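Ukirus - Technical Translation and Language Courses

Home | Translation | Courses | Glossary | About us | Contact

About us

Ukirus is a small translation office with a language school on the same floor. We translate technical and scientific texts into English, and we teach English to people who need to write such texts themselves. The office is in Radcombe, on the upper floor of the old post building, with the entrance from the yard side.

We started with translation only. Our first customer was a maker of water pumps who wanted an operating manual in English, and the text he gave us had already been translated once, by somebody who knew English well but had never seen a pump. The sentences were correct, and a mechanic could do nothing with them. We spent longer on that manual than we were paid for, and from it we learned how we want to work. Before we translate a text, we want to know who will read it and what this person will have in the hands while reading.

The school came later, and it came from the customers. Engineers who sent us their texts began to ask why we changed this and that. We answered by letter at first, then by telephone, and at last it was easier to invite them to sit at a table with us. Now we have 19 course groups in a year, in the daytime and in the evening.

What we translate

Most of our work is manuals, safety instructions, laboratory methods, data sheets and training material. We also take articles for journals, if the subject is one that we understand. We do not take contracts, court papers or medical reports on patients. For these you need a sworn translator, and we will gladly give you the address of one.

We work from Polish, Ukrainian, Czech and German. For other languages please ask, but the answer is usually no. A text that goes through a third language on the way loses too much. 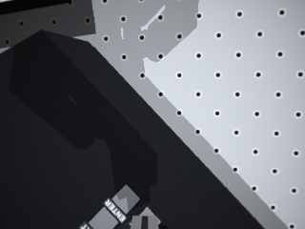
Round holes in a pale surface. Computer rendering.

How a text goes through our house

When your text arrives, one translator reads it from the first page to the last and writes down every term which is not clear. This list goes back to you before the translation starts. Some customers are surprised by the list and think that we don't know our work. Please do not be offended by our questions! It happens often that the author calls one part by two names, or two parts by one name, and only the author can say what was meant.

After this the text is translated, and a second person compares it line by line with the original. A third person then reads only the English, without the original. This last reader is asked to mark every place where it was necessary to stop and read again. We have kept this order of work from the beginning, also for short texts. A warning label has few words, but all of them must be right.

We return the text in the same file format in which it came. If there are drawings with words in them, please send the drawings in a form that can be edited. If you have them only as pictures, we will write a numbered list of the words, and your own designer can put them in.

The Murakami glossary

Over the years each of us had a private word list. One had it in a notebook, another in a table on the computer, and one of our colleagues had it on small cards in a shoe box. When we put the lists together, we found that we disagreed with each other more than we thought. For the simple word "cover" we had five solutions in one language alone - lid, hood, cap, guard, housing - and everyone was sure about their own.

The common list is called the Murakami glossary, after the meeting room where we made it. It is not a dictionary. Every entry has a term, a sentence in which the term is used in a real text, and a note on when it should not be used. At present 316 entries are open for everyone to read on the Glossary page. The rest belong to the texts of our customers and stay closed.

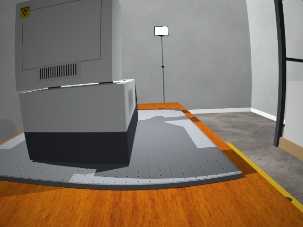

New entries are added when two translators agree on them. If they don't agree, the entry waits, and sometimes it waits long. The word for a certain kind of spring washer has been waiting since before we moved to this building. If you find a mistake in the glossary, write to us and tell us where you have seen the better word. We like it most when you send the whole paragraph, so that we can see what stands around it.

The courses

Our courses are for adults who already speak English at least in a simple way. We do not teach beginners. There are good schools for beginners in Radcombe, and they do this better than we would.

Clear Manuals is the oldest course. You bring a text from your own work, and during the course you rewrite it. We talk about short sentences, about the order of steps, about where the warning must stand (before the step, never after it), and about the difference between "must", "should" and "can". This difference seems small in class. In a factory it is large.

Writing Up Laboratory Work is for students and for laboratory staff. We practice the methods section, captions for figures and tables, and the letters that one writes to an editor. Many participants are afraid of the articles "a" and "the". So were we. We have an exercise sheet for it which is not elegant, but people ask to take it home.

Speaking at Work is the smallest course, with much talking and little paper. We practice telephone calls, a tour of a workshop for guests, and how to say politely that you have not understood. Groups are kept small so that everyone can speak.

All courses are held in our own rooms. If you have a larger number of employees, we can come to you, provided that there is a quiet room and a board to write on.

Page last changed: October
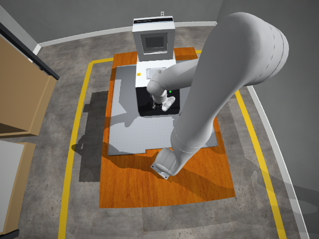
Our second address

Since the course groups became too many for one floor, we also have two rooms in Drustska, close to the railway station. The evening courses are there. The Drustska rooms have no office, so please do not send mail to that address, it will only lie in the hall. The door is opened a quarter of an hour before each lesson. When you come by car, the street behind the station is better than the square, where parking is short and expensive.

Who we are

We are translators, teachers, and former engineers who became one or the other. Nearly all of us have learned English as a foreign language, and we don't hide this. We have had to ask about every rule that a native speaker simply feels, and so we are able to explain it. For the last reading of each translation we work with native speakers, most of them in the United States. For this reason our spelling is American if you don't ask for something else.

We don't use student trainees for customer texts. Trainees are with us each summer, they work on the glossary and on the course material, and they are paid.

Your texts stay with us

Many texts that we receive describe things which are not yet on the market. Everyone in the office has signed a confidentiality agreement, and we will sign yours too if you have one. We do not put customer texts into public online tools. Paper copies are destroyed after the job is paid, or sent back if you prefer it.

We are sometimes asked for a list of our customers. There is no such list on this page, as several of them have asked us not to be named. If you are considering a larger order, we can bring you in contact with a customer from a similar field, after asking them. 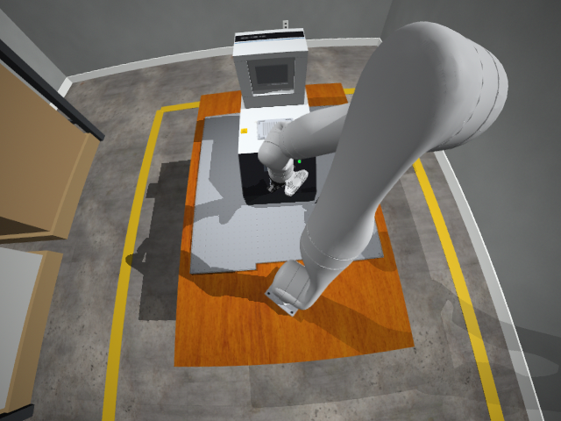 Light-gray arm over a tabletop machine. Computer rendering.

Prices and time

For translation we count the lines of the original, so you know the price before we start. Answering our list of questions costs you nothing except the time. Urgent work is possible, but the second and the third reading are never left out, and therefore "urgent" with us is perhaps slower than with others.

The course fee includes all printed material. If you are ill and miss a lesson, you may sit in the same lesson of another group, when there is a free chair. Certificates are given to those who have handed in their final text.

How to reach us

The best way is the form on the Contact page. Please write which language your text is in, how long it is, and when you need it. If you attach a sample page, choose one from the middle and not the title page. The telephone is answered in the morning from 9 until noon. In the afternoon we translate, and the answering machine is on.

Visitors are welcome in the Radcombe office, but call before you come. The bell at the yard door is weak, so press it long.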